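Curnska cable-handling package: open day review

I run a small repair and rental shop for network gear, and for 39 dollars Feldale let me into its December open day to see the Curnska package. It is sold as a way to get a robot arm plugging and unplugging cables without hiring someone to program it for months. You get software, a library of practice setups and a training session. The arm is extra, and the price of the arm came up only when I asked.

Most of the morning was spent in front of a screen. Begoña Quintana ran the simulator and did it well, with fewer slogans than I'm used to. You load a workstation, pick a cable, and the software practices the job over and over before you risk any hardware. She said their own team had logged 881 practice runs on the blue cable setup. I asked how many of those had ended with the plug seated properly. She didn't have that figure with her.

What the simulator does well

The cable hangs like a cable. I had expected a stiff hose, and the thin blue one sagged in a loose curve from the gripper down to the low part of the rack, which is more than I can say for the Firnine demo I sat through in the spring. The grip is believable too, with the two black fingers closing on the small plug by their tips and the plug pointing straight down.

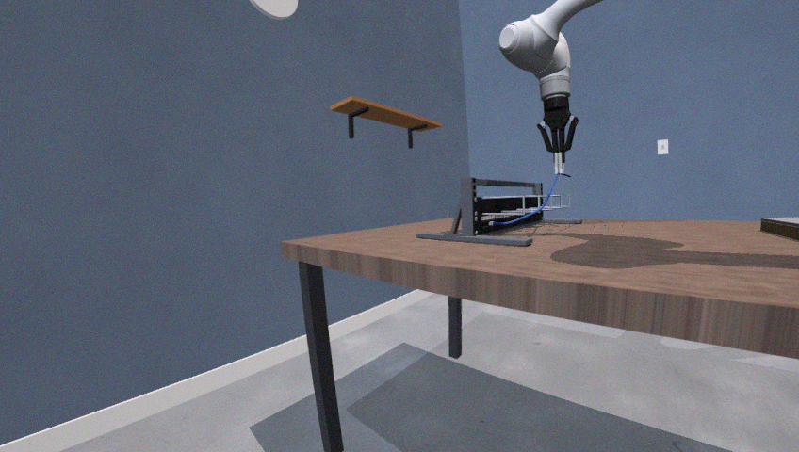 What bothered me

Look at how much space that arm has. One cable, one small rack, and a lot of bare table in front. My racks have cables crossing in front of the port you want, and half the latches are broken. I asked to see a crowded panel and was told it was planned for a later release. Thilini Miah, who had come from a data center and was less polite than me, asked the same thing after lunch and got the same reply.

Setup is also slower than the brochure suggests. Feldale says you can bring in your own rack in up to 2 hours. Begoña's colleague Qianru Cao put it closer to a full day if you have no 3D model to start from, and I believe her.

The license is yearly, and support after the first seven weeks costs more. Get that in writing.

Verdict

Good simulator, thin evidence. If you already own an arm and your panels are tidy, ask for a trial. I'm holding off until they show me a messy rack and a success rate to go with it.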